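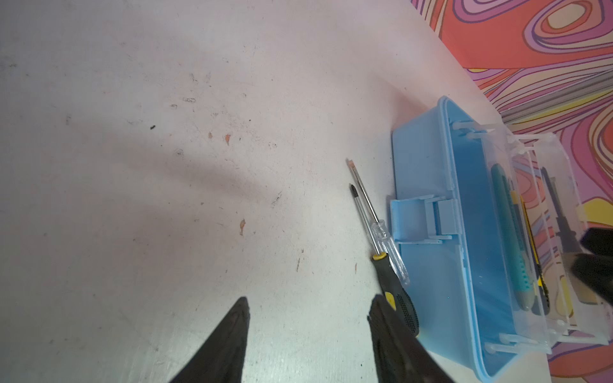
Knut Ostermann thinks I am asking the wrong question. His view, sent over at lunch, is that a machine that puts tools away is only worth having if it also knows which tools are finished with, and that a kid sweeping up on Saturday knows that without being told. Putting a screwdriver in a box is the easy end of the chore. Deciding the job is over is the chore.

Fair enough. Writing it down so I remember to answer him. But we don't have the easy end yet, so that's where the hours go for now.

January, bench clearing, second week on the blue toolbox.

Task as it stands: two screwdrivers on the gray table, box open beside them, lid folded back. Both screwdrivers go in the box. Lid down, latch closed. No help from a person once it starts. I left the utility knives out of the task, they stay in the box as clutter.

Notes on the black and yellow Phillips. Handle is fat and has the dotted rubber grip, so the fingers hold it well almost anywhere. Trouble is the shaft. If the grasp is near the butt of the handle the whole thing tips nose down on the lift and the tip drags. It usually gets there anyway but it comes in at a bad angle and lands across the rim. Moved the preferred grasp up toward the yellow collar. Better. Leave it there.

Clear-handled flat-head is worse, as expected. Depth is bad on anything transparent and it was bad on this one all morning. The planner reads the handle as lower than it is, or as two thin things with a hole between, and the fingers close on one edge. When it lies close to the side of the box there is also not much room for the outer finger. Tried three things:

- grasp by the shaft instead. Finds it every time, but the shaft is thin and the tool swings around in the fingers.
- nudge the black one away first, then take the clear one. Works more often. Costs time.
- pull the clear one away from the box with one finger before grasping. Best so far. Looks clumsy, don't care.

Tainá Conceição pointed out that a person does the third one without thinking about it, and that we should stop scoring the nudge as a fault. Agreed. Changed the scoring sheet.

The lid. Same problem as the handle, in a bigger size. It's clear plastic and whatever is behind it shows through, so with the loud swirly fabric or floor covering out past the table the camera gets pink and purple waves where the lid should be. Segmentation from the Lurkix build calls parts of it background. I considered putting plain gray paper behind it and decided against. People's houses have rugs in them. If it only works over gray paper it doesn't work.

Same goes for the table. Betley wanted it scrubbed because of the orange-brown marks, since one of the old detectors liked to call those objects. The current one hasn't done that on my watch. Not scrubbing.

Latch: not solved. Needs the lid held down with one thing and the clasp pushed with another, and a single gripper has to do both in turn. Zider fingertips might help, they are narrower. Ordered 2.

Time and force. Motion cap is 400 mm/s and we never get near it, so speed isn't where the time goes. Most of it is waiting on replanning after a bad look at the clear handle. I have some 1000 attempts logged since the fall, and the long ones are nearly all that handle. Run 3903 in the log (numbering carries over from the drawer project) is worth watching if anyone wants to see every failure in one go.

So, can it do the chore? With the Phillips alone, lid left open, I'd let it run while I went for coffee. With both screwdrivers, I'd stay in the room. With the latch included, no. I can clear this table by hand faster than I can start the program, and I expect that to be true for a good while yet.

On Knut's point — maybe the answer for a shop is a fixed rule, anything on the table after closing goes in the box. Sauerland people did something like that with sockets. Ask them how they handled a half-finished job left out on purpose.

Next:
Rerun the clear handle with the side light off.
Retrain on lid crops with busy cloth behind.
Write back to Knut.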